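Undine Housing Program – Progress Report to the Stekemura Fund
May 1, 2018

Grant activity to date

The program has placed 20 households in the Bakham district. Rent support was paid on schedule in all cases, and three leases have been renewed.

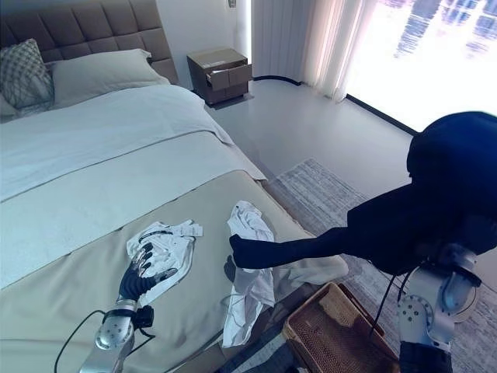 Spending remains within the approved budget. Utility costs at the Villa site were higher than planned – mainly for heating – and were met from the reserve line. The waiting list stands at 235.

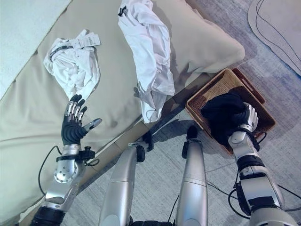 Next period

Three further units will open in August, subject to inspection.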